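28 March 2018. Display bench, tray trials cont'd

Picking up from Senga's page. She left off at the two-step tray and I've moved on to the three-step clear one (the Allmont sample). Two-step is back in its sleeve on the shelf under the bench, don't use it, the front lip has a hairline in it.

Want to settle: does the three-step hold mixed stock without looking like a junk drawer. The Virnberg counter is shallow and they want candy, small boxed stuff and one cookie line all on one tray next to the register. Torquil says split it across two trays. Maybe. Their counter won't take two unless they lose the card reader stand, and they already said no to that.

Wiped down tray first with the damp microfiber, then dry. Still streaks on the clear plastic. Tried the other cloth. Still streaks. Think it's the plastic and not the cloth, some kind of film from the molding maybe. Ask Allmont. Do NOT use the blue spray on it, Gregor fogged a lid with that in November and we had to eat the cost.

Layout A: everything facing front, bars at back, small boxes in middle, cookies front. Set the tray on the diagonal on the table so I could get at both long sides without walking round.

Notes as I went:

- back row takes bars lengthwise, end to end. Fine. Crosswise they ride up on the rear wall and look terrible
- bars want to roll a little on the crimped ends. Not a big deal
- middle row is the problem row. Small boxes don't stand square in it, they lean. Tried pushing them up against the dividers, they lean the other way
- dividers are too low to do any real dividing. They stop a thing sliding, that's all
- front row deep enough for the boxed cookies but only just

Stopped for coffee, came back, started over with Layout B. Same rows, but less stock and more air between the pieces. Virnberg's buyer hates a packed counter (her words, more or less, in the email to Siwan). So I took bars out of the back and spaced the little black boxes.

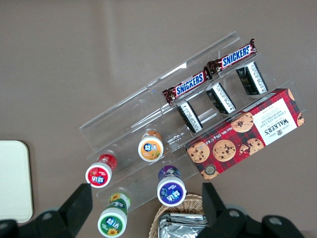 *Layout B, partway. Snickers at back, black boxes middle, Walkers shortbread at right.*

Things wrong with B so far:

1. Walkers box is much too big for the job. It takes over the whole right side and it's the only thing your eye goes to. The tartan doesn't help, it's a loud box. Nice box! Just loud.
2. Print on the Walkers is upside down from where I was standing. Decide which side is the customer side BEFORE loading and put tape on it. I have written this in this notebook before.
3. Left end of the back row empty. Either fill it or shift the bars to the center. A gap at one end looks like somebody bought the rest, which is maybe ok at four in the afternoon and not ok at opening.
4. Black boxes: gap between them is good, lean is not. The white sides with the tiny print face up more than I'd like. Shopper won't read any of it from standing. Would turn them so there's more black showing, same as the right hand one.
5. One end of a wrapper pokes up past the tray edge. Check whether that fouls the lid if they go for the lid option. Stalto lid has hardly any clearance.

Glare: the edges catch light all over. With the overhead on you get a hot spot on the long edge and you can't unsee it. Turned the tray a bit, glint moves, doesn't go away. Virnberg has spots over the counter so it will be worse there than here. Could ask for the frosted version but then you lose the see-thru look, and that was the reason for going with this tray over the gray one. Leave for now. Raise with Gregor.

Tabletop color works ok though. The gray-brown is close enough to their counter that I'm not bothering with the laminate swatch. Dark packs show up well against it, and so does the red.

Load test

Did the load seperately, not with the B stock. Used the bag weights out of the drawer.

- front row, 300 g spread along it: nothing
- front row, 300 g all at one end: small flex at the corner, comes back
- middle row, same, nothing
- back row, tray starts to feel tippy if the front is bare. Didn't go over. Wouldn't want a kid pulling on it

So rule for the sheet: never load back row with the front row empty. Senga wants that on the card in big letters. Agreed. The staff refill whatever's nearest the register and at Virnberg that's the back row, which is backwards from how we drew it. Ask if they can flip the tray end for end. No wait, that doesn't change anything, rows are still rows. They'd have to refill from the customer side. Ask Jessie how they did it at the Oprea kiosk.

(Jessie, later: at Oprea they slide the whole tray toward them, fill it, slide it back. So feet matter. The sample has no feet. Stick-on bumpers, 8 to a card, in the hardware bin. Four per tray so one card does two.)

Bumpers fitted. Much better, doesn't skate. Raises the tray a hair, check against the lid drawing.

Cost, rough, so I don't lose it: Allmont quoted 2230 for the first run of trays incl. delivery, min order 50. Does not include lids, does not include bumpers. Torquil to check if the price moves with frosted. If they drop the cookies from this tray we could go down to the narrower front row and it might come out cheaper, but then that's a new mold and forget it.

Layout C, not done yet, plan only:

- cookies OFF the tray. Own spot beside it, standing up, label out
- black boxes down to the front row where the shopper can pick one up without reaching over anything
- bars split, some back, some middle, so no row looks abandoned
- leave one section open on purpose for whatever the seasonal thing is

Not sure about boxes in front. They're small, they'd be the easiest thing on there to walk off with. Torquil thinks they belong at the back for that reason and he may be right. But you can't see them at the back behind bars?? Well you can, it's stepped. OK try both, C1 and C2.

Also try with a smaller cookie pack before giving up on cookies altogether. Siwan is going past the wholesaler anyway and will look for the little ones. If there's no little ones get anything biscuit-ish of that kind of size, I only need the footprint.

Price strips: clip-on ones from the other job don't fit, edge on this tray is too thin, they droop. Adhesive ones do fit but they cover the lower bit of the front row, so you hide the product to tell people what it costs. Leave off for the trials. Will come back and bite us.

Left on the bench overnight: tray, the Walkers, tape, cloths. Please don't eat the Snickers, they're the only ones the right length and I need them for C. There's a bag of other stuff in the kitchen drawer, have that.

To do

- Allmont: film/streaks on plastic, frosted price (Torquil)
- lid clearance w/ bumpers on, Stalto drawing (me)
- small cookie packs (Siwan)
- card wording for loading order, Senga drafting, keep it to two lines
- ask Virnberg which side staff refill from. Ask, don't guess
- tape on customer side!!
- C1 / C2 tomorrow morning if the bench is free, Gregor has it after lunch for the hook strips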